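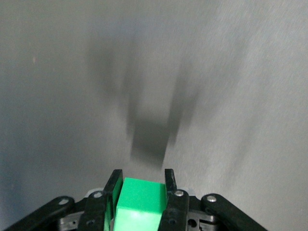

오늘은 토요일이지만 오전에 작업실에 나가서 원격 조종으로 블록 집는 동작을 가르쳤다. 이번 주에 나는 손으로 직접 팔을 잡고 움직이는 방법을 쓰다가 조종기로 바꾸었는데, 아직 내 손과 로봇의 손이 같은 손이라는 느낌이 없다. 손목 카메라로 보면 초록색 블록이 검은 손가락 두 개 사이에 끼어 있고, 그 앞의 회색 바닥에는 그림자가 크고 흐리게 떨어진다. 나는 블록보다 이 그림자를 더 많이 본다. 그림자 안에서 블록이 있는 부분은 조금 더 진하고 네모에 가깝다. 그림자의 가장자리가 어떻게 변하는지 보면서 높이를 짐작하는 것이 요즘 내 습관이 되었다. 좋은 습관인지는 모르겠다.

조종기를 쓸 때 가장 어려운 것은 아래로 내려가는 마지막 구간이다. 옆으로 움직이는 것은 금방 익숙해졌다. 하지만 내려갈 때는 화면만 보고 거리를 알기가 힘들어서, 처음에는 블록을 바닥에 누르는 실수를 여러 번 했다. 누르면 팔이 조금 떨리고 기록에도 그 떨림이 그대로 남는다. 그런 기록은 지워야 한다. 지우는 것은 단추 한 번이면 되지만 마음은 한 번으로 안 된다. 방금 잘했다고 생각한 동작이 마지막 순간에 못 쓰는 것이 되면, 나는 잠깐 의자에서 일어나 창문 쪽으로 갔다가 돌아온다.

오늘의 목표는 50번이었다. 집고, 들고, 조금 옮기고, 내려놓는다. 이것이 한 번이다. 지금까지 모은 것이 Undov 폴더에 모두 3,695개 있는데, 그중에서 조종기로 한 것은 2,222개이고 나머지는 팔을 손으로 잡고 가르친 것이다. Undov는 우리 작업의 이름이다. 무슨 뜻인지 나는 한 번 물어보았지만 뜻이 없다는 대답을 들었다. 한국어로 일기를 쓸 때 이 이름 뒤에 '은'을 붙일지 '는'을 붙일지 항상 망설인다. 소리로는 '운도브'니까 '는'이 맞을 것이다.

손으로 잡고 가르치는 방법이 나는 사실 더 좋았다. 한국어로 이것을 직접 교시라고 부른다고 배웠다. 팔의 모터를 느슨하게 풀고, 사람이 팔을 잡아서 원하는 길로 데리고 간다. 무게가 손에 느껴지고, 관절이 어디에서 싫어하는지도 느껴진다. '싫어한다'는 말이 기계에 맞지 않는 것은 알지만 다른 말을 찾지 못했다. 어떤 방향으로 돌리면 팔이 무겁고 뻑뻑하다. 그러면 나는 돌아가는 길을 찾는다. 이렇게 만든 기록은 길이 부드럽다. 그런데 내 손과 소매가 자꾸 다른 카메라에 들어가는 문제가 있어서, 지난달부터는 조종기로 하기로 정했다. 로봇이 혼자 일할 때는 내 소매가 없으니까 맞는 결정이라고 생각한다. 그래도 조금 아쉽다.

아홉 시 반쯤 시작했다. 처음 몇 번은 나빴다. 손이 아직 차가워서 단추를 너무 세게 눌렀고, 손가락이 너무 빨리 닫혔다. 블록은 두 손가락이 닿는 순간이 조금만 달라도 한쪽으로 밀린다. 그다음에는 한쪽 손가락에만 붙어서 비스듬히 올라온다. 이것도 잡은 것은 잡은 것이지만, 나는 이런 기록에는 표시를 해 둔다. 나중에 로봇이 비스듬히 잡는 것을 옳은 방법으로 배우면 내 책임이기 때문이다.

오늘 한 가지를 새로 알았다. 내가 망설이면 로봇도 망설이는 것을 배운다. 머리로는 벌써 알고 있었는데, 어제 저녁에 돌린 시험 결과를 다시 보면서 정말로 이해했다. 블록 위에서 팔이 한 번 멈추고, 아주 조금 뒤로 갔다가, 다시 앞으로 가서 내려간다. 왜 저렇게 할까 하고 보다가 얼굴이 뜨거워졌다. 그것은 나의 버릇이다. 나는 내려가기 전에 항상 그림자를 확인하려고 멈추고, 확인한 다음에 조금 뒤로 뺀다. 아무 이유 없이 뺀다. 내 글씨를 다른 사람이 똑같이 쓴 것을 보는 기분이었다.

그래서 오늘은 멈추지 않고 내려가는 연습을 했다. 시작하기 전에 숨을 들이쉬고, 위치를 맞추고, 내쉬면서 내려간다. 요가 수업 같지만 효과가 있었다. 처음 열 번 정도는 블록 옆의 빈 곳을 잡기도 하고 너무 높은 곳에서 닫기도 했다. 그 후에는 점점 괜찮아졌다. 특히 열한 시쯤에는 연속으로 여러 번이 깨끗했고, 나는 속으로 박수를 쳤다. 점심 먹기 전까지 목표의 절반을 넘겼다.

점심은 Grabowska에서 먹었다. 작업실 건물 뒤에 있는 작은 식당이고, 토요일에는 수프와 감자전만 한다. 나는 감자전을 먹었다. 젓가락이 없어서 포크로 먹었는데, 포크로 감자전 한 조각을 들다가 내가 손목의 각도를 생각하고 있는 것을 알았다. 두 손가락만으로 물건을 잡는 것이 얼마나 좁은 일인지 이 일을 하고 나서 자주 생각하게 된다. 빵을 집을 때, 열쇠를 꺼낼 때, 나는 엄지와 검지만 써 보려고 한다. 열쇠는 두 손가락으로도 되지만 돌릴 때 어렵다. 계산할 때 동전도 그렇게 꺼내다가 하나를 떨어뜨렸다. 뒤에 기다리는 사람이 있어서 조금 미안했다.

오후에는 조종기 쪽에 문제가 있었다. 이 조종기는 Fundico에서 빌린 것이고, 오래 쓰면 오른쪽 단추의 반응이 느려진다. 내가 놓았는데 손가락은 아직 잡고 있다. 그러면 내려놓는 동작이 이상해진다. 블록은 벌써 바닥에 있는데 팔이 올라가면서 블록도 같이 조금 올라가고, 그 다음에 떨어진다. 설정을 다시 하고, 선을 뺐다가 꽂고, 결국 컴퓨터를 껐다가 켰다. 이렇게 거의 한 시간이 없어졌다. 월요일에 Fundico에 메일을 보내야 한다. 메일은 미리 한국어로 써 보고 싶은데 받는 사람이 한국어를 모르니까 쓸데없는 일이다.

다시 시작한 다음에는 블록의 위치를 매번 바꾸었다. 같은 자리에서만 잡으면 로봇이 블록이 아니라 자리를 외운다고 한다. 조금 왼쪽, 조금 멀리, 조금 돌려서 놓는다. 돌려 놓은 블록은 손목도 돌려야 해서 시간이 더 걸린다. 나는 아직 손목을 돌리면서 동시에 내려가는 것을 못 한다. 먼저 돌리고, 그다음에 내려간다. 로봇도 그렇게 순서대로 할 것이다. 언젠가 같이 할 수 있게 되면 로봇에게도 다시 가르쳐야 하겠지만, 그러면 먼저 모은 기록은 어떻게 하는지 궁금하다. 옛날 기록과 새 기록이 서로 다른 말을 하면 로봇은 누구의 말을 듣는가? 둘 다 내 말인데.

마지막은 4시에 끝냈다. 못 쓰는 것을 빼고 목표는 채웠다. 비스듬한 것 몇 개는 표시만 하고 두었다. 끝난 다음에 오늘 기록 중에서 하나를 천천히 다시 틀어 보았다. 내가 조종할 때는 급하게 느꼈는데 화면에서는 아주 느리다. 손가락이 닫히고, 팔이 잠깐 가만히 있다가 올라간다. 멈추는 버릇이 내려갈 때는 없어졌는데, 잡고 나서 생긴 것 같다. 버릇이 이사를 간 것이다. 이 표현이 한국어로 자연스러운지 다음에 수업에서 물어보겠다.

돌아오는 길에는 Hunum까지 걸어가서 버스를 탔다. 한 정거장 더 걷는 것이지만 하루 종일 화면을 보았으니 걷고 싶었다. 어깨가 아프다. 조종할 때 로봇 팔이 올라가면 내 어깨도 같이 올라가는 것 같다. 손만 움직이면 되는데 나는 온몸으로 운전한다. 버스에서는 단어장을 보았다. '집다'와 '잡다'와 '쥐다'의 차이를 또 읽었다. 작은 물건은 집고, 손안에 꽉 들면 쥔다. 그러면 손바닥이 없는 로봇은 쥘 수 없는 것인가. 오늘 일기에서 나는 '집다'와 '잡다'를 섞어 썼는데 고치지 않고 그냥 둔다.

내일은 쉰다. 월요일에는 블록을 놓는 자리를 더 멀리 정하고, 잡은 다음에 멈추지 않는 것을 연습할 것이다. 메일도 잊지 말 것. 그리고 긴팔 옷 말고 편한 옷을 입고 갈 것.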